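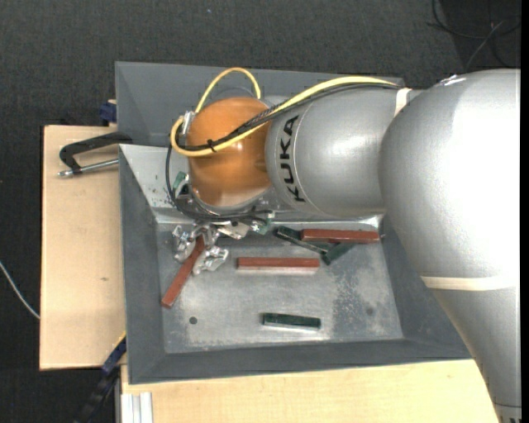 Berrada asked after the last report whether any of this brings a machine closer to putting groceries away, or whether we are only getting better at moving blocks. The question is fair, and this report is arranged to answer it.

Grindaston picking study – progress report
2021-09-25

Work completed

The period was spent on single-item picking from metal bins with the KUKA arm. Items are plain rectangular bars in reddish brown and dark green. They stand in for boxed goods of the kind a stockroom clerk or a person at home handles without thought. The arm made 1673 pick attempts under the revised approach planner. Each attempt was logged with the grasp angle, the finger closing position and the result.

Results

Bars lying alone on the bin floor are no longer a problem worth funding. Bars that rest on one another are. With overlapping bars the median time per pick was 23 seconds, against 53 seconds under the old planner. A store employee does the same job in 3 seconds, one-handed, while looking at something else.

Most of the remaining failures fall into two groups. In the first, a finger meets the sloping wall before it reaches the bar. In the second, the bar turns in the fingers during the lift and has to be set down again. Glare from bare metal also misleads the depth estimate, and we have not corrected for this yet.

Relation to chores

Shelf restocking at Kotside remains the nearest practical use. Rigid goods of known size look feasible in a fixed cell. Bags, loose fruit and anything that deforms are outside what the present gripper can do. Kitchen work is further off again – the arm is bolted down and a kitchen is not laid out for it.

Next period

Trials with mixed carton sizes start in November. Gronel will supply softer finger pads, which should reduce turning during the lift. The budget is unchanged, apart from almost a month of technician time moved from software to fixtures. We ask Berrada to confirm that the shift is acceptable before the carton trials begin.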